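The Long Way Back to Lunch

By Leanne Cheetham

April 18, 2026

For nine years the staff at Cedska ate at their desks. The company makes window hardware in a former dairy on the edge of town, and when it moved in, the old canteen was turned into storage. There was a vending machine by the loading door and a microwave on the second floor. Most people brought a sandwich.

Kieran Lambert took over as plant manager in July and asked for the room back. He had worked at a furniture maker where everyone stopped at noon, and he missed it. The owners wanted to know what it would cost and what they would get for it. He could answer only the first question.

The shared lunch break has been shrinking for a long time. Shifts are staggered, people work part of the week from home, and a half-hour break leaves little time to walk anywhere. Where canteens survive, they often do so because the nearest store is too far away. Cedska has 535 people on its payroll and a gas station across the road, so the case for a kitchen was never strong on need alone.

Lambert hired Marloes De Smet, who had run a hospital kitchen, and gave her a simple rule: one soup, two hot dishes, bread, fruit, and nothing over 12 dollars. She threw out the first menu after a week. It had too much chicken on it, she says, and the night shift wanted breakfast at the end of their day, which she hadn't planned for. Eggs now go on at five in the morning.

The tables took longer to settle than the food. De Smet wanted round ones. The purchasing office wanted long ones, which fit more people and stack against a wall. They borrowed some of each and left them out for a month. People who came down alone sat at the ends of the long tables with an empty chair beside them. At the round ones they moved in closer, and stayed longer.
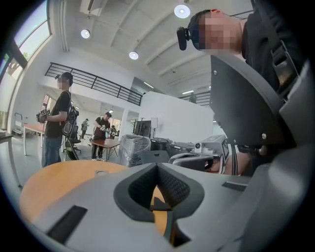
A rounded tabletop in a large, bright hall.

The layout they chose mixes the two. Long tables stand near the doors for people in a hurry, and the round ones are farther in. Noise was the main complaint in the first weeks. Felt panels went up on the ceiling, and the dish return was moved behind a partition.

Ojārs Vanags has worked in the paint shop since the building opened and was against the whole thing. He liked his bench and his radio. He goes down on most days now, mainly for the soup, and has learned the names of people in shipping he had been nodding to for years. He still takes his coffee back upstairs.

The kitchen loses money. Each meal costs the company more than it brings in, and on Fridays half the food used to go to waste until De Smet cut the Friday menu to one dish. The owners have agreed to pay the difference through the end of next year. After that they will look at the numbers again.

Lambert has asked for a second oven in the meantime. De Smet would prefer a bigger sink.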